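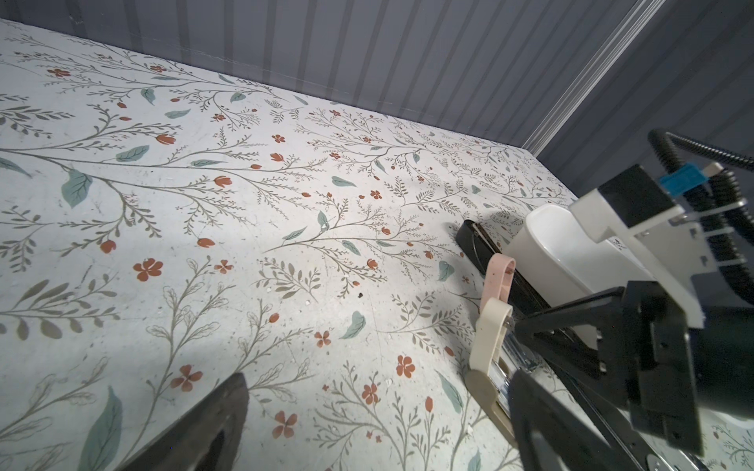 Oilcloth is a cotton or linen fabric which is covered with boiled linseed oil, so that water can not pass through it. In everyday speech the same word is also used for the newer table coverings made with a plastic layer, although these contain no oil. The article treats both kinds, with most attention to their use in the home.

Name

In English the word is simply a joining of "oil" and "cloth". In some countries the people say "wax cloth", even where no wax was ever used in the making. Sellers today often write "wipe-clean fabric" or "coated cotton". These names do not have a strict meaning, and one shop can call coated cotton what another shop calls oilcloth.

Traditional production

The old method begins with a strong woven cloth, stretched on a wooden frame. First the cloth receives a thin glue or starch, which closes the small holes between the threads. After this the oil is brushed on in several layers, and every layer must dry before the next one. Linseed oil dries slowly, and in damp months the work could stop for many days. Color was mixed into the last layers, and a pattern could be printed on top with carved blocks, later with rollers. Finally the surface was varnished.

The drying rooms had a strong smell and were a danger for fire. Rags with linseed oil can become hot by themselves and begin to burn, and for this reason many workshops stood outside the town. In the river town of Grikau the drying sheds were built on the far bank, and the street there is still named Oil Lane.

Change to plastic coating

During the twentieth century vinyl took the place of oil in most factories. The vinyl layer dries quickly, it does not become yellow in the same way, and it bends without cracks for a longer time. The Nikolaidis works, which made oiled cloth for carriages and later for kitchens, changed one line after the other, and kept the old printing rollers in use with the new material. Its pattern books contain 200 designs, the greater part of them flowers and fruit.

Acrylic coating came later. It is thinner than vinyl and has a softer fall over the edge of a table, but hot dishes leave marks on it more easily.

Patterns

Checks and stripes are the oldest printed patterns, as they are easy to join at the edge of the block. Flowers became common when roller printing made a long repeat possible. A small, loose flower pattern has a practical side too, because crumbs and light scratches are less visible on it than on a plain color. In Jasance the blue check was so usual in inns that the local word for it means "inn blue".

Other uses

Before rubber and plastic were cheap, oilcloth was made into rain coats, hats for sailors, bags, covers for wagons and linings for trunks. Heavy oiled canvas was painted and put on the floor. This floor cloth was mostly replaced by linoleum, which also contains linseed oil but is made in a different way. School book covers and shelf edging are smaller uses which stayed for a long time.

Care

Coated cloth is cleaned with a damp sponge and mild soap. Bleach and rough powders take away the shine and after some time also the print. Most vinyl cloths should not be washed in a machine above 30 degrees, and many should not be machine washed at all. The cloth should be kept on a roll. A sharp fold that stays over the winter can become a white line, and it can not always be removed. Traditional oilcloth must be kept away from strong heat, where it becomes sticky.

Collections

Old table oilcloth is rare in museums, as it was used until it broke and then thrown away. The Warel textile collection keeps 1,000 samples, many of them only small pieces cut from the ends of rolls. It is open to visitors from May to August.

Related articles
Linoleum
Linseed oil
Block printing
Waxed cotton
Table linen

Comments (3)

marthe_k: My grandmother had the blue check on her table for 50 years. The corners were completely worn through and she put tape on them.

Pell: Can you iron the folds out? The article says nothing about it.

dunlin: @Pell Only from the back, lowest setting, with a towel between. I ruined one without the towel.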